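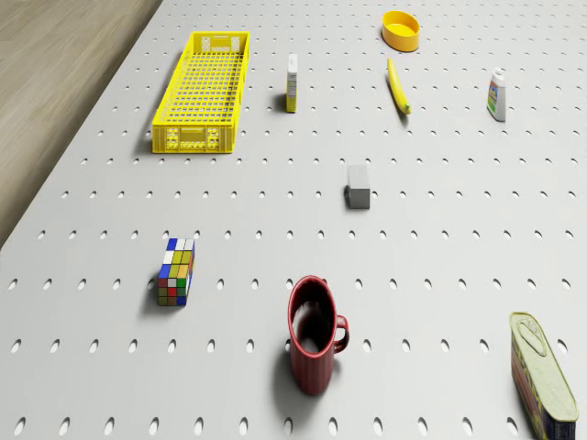 레사덱(Lesadeck) 갤러리 | 식탁 하나 치우는 일, 기계는 어디까지 왔을까

저녁을 먹고 나서 식탁을 치우는 데 얼마나 걸리는지 재어 보신 적 있으세요? 저는 얼마 전에 처음으로 재어 보았습니다. 컵은 싱크대로, 과일은 그릇으로, 아이가 두고 간 장난감은 바구니로 보내고 나니 딱 60초가 지나 있더군요. 중간에 전화까지 한 통 받았는데도 그랬습니다. 그 짧은 시간 동안 제가 무슨 생각을 했느냐 하면, 아무 생각도 안 했어요. 손이 알아서 움직였고 저는 내일 아침 국거리를 걱정하고 있었으니까요.

그런데 로봇팔에게 같은 일을 시켜 보면 이야기가 아주 길어집니다. 이 갤러리는 바로 그 긴 이야기를 조금씩 모아 두는 곳입니다. 집안일이나 가게 일을 기계가 정말 해낼 수 있는지 궁금해서 시작한 페이지인데, 처음에는 몇 장 올리고 말 생각이었다가 어느새 9개월째가 되었네요. 들러 주시고 댓글 남겨 주시는 분들 덕분입니다. 늘 고맙습니다.

이번에 올리는 것은 시뮬레이션 화면입니다. 저희가 룰턴(Rulton)이라고 부르는 연습 과제인데, 작업대 위에 흩어진 살림살이를 제자리에 넣는 것이 전부예요. 이름은 거창해도 내용은 초등학생 방 청소와 다를 바 없습니다. 컴퓨터 안에서 먼저 해 보는 까닭은 간단합니다. 머그를 아무리 떨어뜨려도 치울 조각이 없거든요. 진짜 부엌이었으면 저는 벌써 쫓겨났을 겁니다.

머그와 손잡이

진한 붉은색에 반들반들 윤이 나는 머그입니다. 사람은 손잡이에 손가락을 걸든 몸통을 감싸 쥐든 별로 고민하지 않는데, 손가락이 둘뿐인 집게에게는 어느 쪽에서 다가갈지부터가 큰일이에요. 손잡이가 팔 반대편에 있으면 빙 돌아가거나 아예 윗테두리를 집어야 하고, 윗테두리를 집으면 이번에는 기울지 않게 들어 올리는 문제가 남습니다. 게다가 표면에 빛이 비치면 카메라가 컵의 윤곽을 헷갈리기 쉽습니다. 어머니께 이 이야기를 해 드렸더니 "컵은 원래 설거지하는 사람이 제일 무서워하는 거야" 하시더라고요.

바나나와 주황색 그릇

과일을 그릇에 담는 일은 보기에 가장 쉬워 보여서, 저희도 맨 처음 과제로 골랐습니다. 바나나는 휘어 있으니 어디를 집느냐에 따라 들었을 때 한쪽으로 쏠려요. 가운데쯤을 잡으면 대체로 괜찮지만, 너무 세게 쥐면 진짜 바나나는 멍이 듭니다. 시뮬레이션의 바나나는 멍이 들지 않아서 성공이라고 적어 놓고도 늘 조금 찜찜합니다. 우리 집 냉장고 위에 있는 바나나였다면 저는 그날 저녁에 바나나빵을 구워야 했을지도 몰라요.

노란 바구니

옆면과 바닥에 구멍이 숭숭 난 플라스틱 바구니인데, 시장에서 채소 담아 파는 것과 비슷하게 생겨서 제가 유난히 정을 붙인 물건입니다. 물건을 넣는 곳으로도 쓰고, 가끔은 바구니 자체를 옮기는 과제도 줍니다. 사람은 손잡이 구멍에 손을 쏙 넣으면 그만이지요. 팔 하나짜리 로봇은 한쪽 끝만 들게 되니 안에 든 것이 와르르 쏟아질 걱정을 해야 합니다. 양손이라는 것이 얼마나 고마운지, 이 일을 하면서 새삼 알게 되었습니다.

큐브와 회색 블록

모양만 보면 둘 다 네모반듯해서 집게가 좋아할 만한 물건들입니다. 밋밋한 회색 블록은 그야말로 연습용이고, 알록달록한 퍼즐 큐브는 색이 많아서 화면에서는 금방 눈에 띄어요. 다만 실제 큐브는 층이 돌아가는 물건이라, 비스듬히 잡으면 손안에서 슬쩍 틀어집니다. 아이 키우는 분들은 아실 거예요, 애써 맞춰 놓은 큐브가 정리하다가 한 줄 돌아가 있으면 집안에 어떤 일이 벌어지는지! 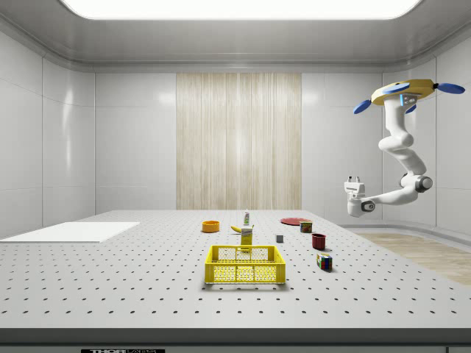 작업대 오른쪽 위 허공에 떠 있는 흰 로봇팔. 집게에는 아직 아무것도 없고, 노란 바구니도 비어 있습니다.

천장에 매달린 팔은 볼 때마다 신기합니다. 바닥에 세우는 로봇은 아무래도 자리를 차지하는데, 위에서 내려오면 작업대 둘레가 훤해지니까요. 좁은 부엌에는 이런 방식이 맞겠다 싶다가도, 우리 집 천장에 노란 받침을 단 팔이 매달려 있는 광경을 떠올리면 밤중에 물 마시러 나왔다가 기절할 것 같기도 합니다. 작업대 앞쪽에는 THORLABS라고 적힌 검은 라벨이 보이지요. 구멍이 줄 맞춰 뚫린 연구실용 작업대라 식탁다운 정취는 없지만, 저는 자꾸 보다 보니 이것도 제법 밥상처럼 보이기 시작했습니다.

뒤쪽에 놓인 납작한 빨간 접시 이야기도 해야겠네요. 제가 보기에 이 과제에서 제일 얄미운 물건이 접시입니다. 바닥에 착 붙어 있어서 손가락 하나 밀어 넣을 틈이 좁거든요. 우리는 접시를 집을 때 무심코 가장자리를 살짝 누르거나 식탁 끝으로 당겨서 듭니다. 그 '무심코'를 기계가 알아들을 말로 옮겨 적으려면 한참이 걸려요. 저도 적다가 여러 번 접시를 직접 들었다 놓았다 해 보았습니다.

그래서, 되나요?

가장 많이 받는 질문이라 조금 길게 적어 봅니다. 지금까지 룰턴 과제를 돌려 본 횟수는 모두 1,181번입니다. 그중에는 시작하자마자 블록을 밀어 버린 것도 있고, 끝까지 다 치워서 제가 의자에서 벌떡 일어난 것도 있어요. 물건 하나를 집어서 정해 둔 곳에 놓는 정도라면 꽤 믿음직해졌습니다. 문제는 여러 개를 이어서 할 때입니다. 앞에서 조금 삐끗한 것이 뒤로 갈수록 커져서, 마지막 물건쯤 가면 처음 계획과는 전혀 다른 상이 차려져 있곤 합니다.

속도도 아직 아쉽습니다. 제가 60초에 하는 일을 로봇팔은 12분씩 붙들고 있을 때가 있어요. 그래도 저는 느린 것에는 너그러운 편입니다. 사람이 자는 동안 천천히 치워 놓는다면 느려도 무슨 상관이겠어요. 아침에 일어났을 때 컵이 제자리에 있고 바닥에 아무것도 깨져 있지 않으면 그것으로 충분히 고마울 것 같습니다.

가게 일은 사정이 또 다릅니다. 체르네프베르크(Zernevberg)에서 작은 식료품점을 하시는 독자분이 메일을 주셨는데, 통조림이나 종이 상자를 선반에 채우는 일만이라도 맡길 수 있으면 좋겠다고 하셨어요. 같은 모양이 줄줄이 오는 일이니 집안일보다는 가망이 있다고 답장을 드렸습니다. 다만 손님이 아무 데나 내려놓고 간 물건을 찾아 되돌려 놓는 일, 이것은 식탁 치우기와 똑같이 어렵습니다. 그분도 하루 중에 그 일이 제일 성가시다고 하시더군요. 역시 사람이 귀찮아하는 일은 기계에게도 만만하지 않은 모양입니다.

다음 갤러리에서는 티보도(Thibodeau) 과제를 올릴 생각입니다. 이번에는 빨래예요. 수건부터 시작하려고 하는데, 천은 집을 때마다 모양이 달라져서 벌써부터 한숨이 나옵니다. 집에서 수건을 세 번 접으시는지 네 번 접으시는지, 혹시 돌돌 말아 두시는지 댓글로 알려 주시면 과제를 정할 때 큰 도움이 되겠습니다. 저희 집은 마는 쪽입니다.

글과 정리: 레사덱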